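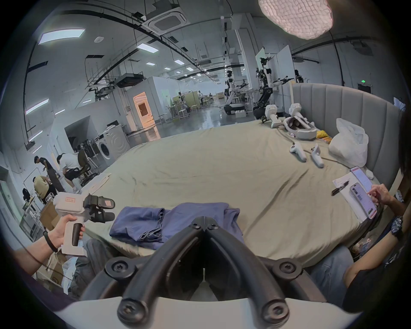
*The Fallomcombe Sheet*, issue 102, page 24

## People wanted for folding (and a bit of gossip)

December 7, 2018

I'm looking for people who can fold clothes. You don't have to be good at it! If your jumpers go into the drawer in a lump, I'd like to hear from you just as much as from the ones who line up every sleeve.

We're Clusteck, up on the Avholm side of town, and we're putting together a big collection of how ordinary people deal with their laundry at home. So we've put a proper big bed in the workroom, with an olive sheet on it and a lovely tall padded headboard, and you stand or sit next to it and fold. Shirts, trousers, tea towels, whatever comes out of the bag next. The sheet gets wrinkled and we leave it that way, as mine at home is never smooth either.

A session lasts two hours with a tea break in the middle (decent biscuits, I buy them myself). You'll be paired with someone who sits by the bed with the clipboard and ticks off each item as you go, and after the break you swap over. I did a stint with the clipboard in March and liked it more than the folding, if I'm truthful – you get to chat, and you learn an awful lot about how other people do their socks.

What I need:

- 30 people, aged 18 or over
- one morning or afternoon each, more if you fancy it
- hands that don't mind being busy for a while
- comfy clothes, and hair tied back if it's long and it bothers you

We pay £24 a session, plus your bus fare. There are 486 pieces to get through, so nobody will be sent home early for lack of washing! Everything is clean before it comes to you.

The room is bright and the floor is hard, so bring soft shoes if your feet complain. You'll find us through the side gate on Nicholas Lane, and there's a bell. Parking is hopeless, I'm afraid, but the bus stops at the corner.

To put your name down, leave a note at the Clusteck front desk with your phone number and which half of the day suits you. Couples and friends can ask to be paired together.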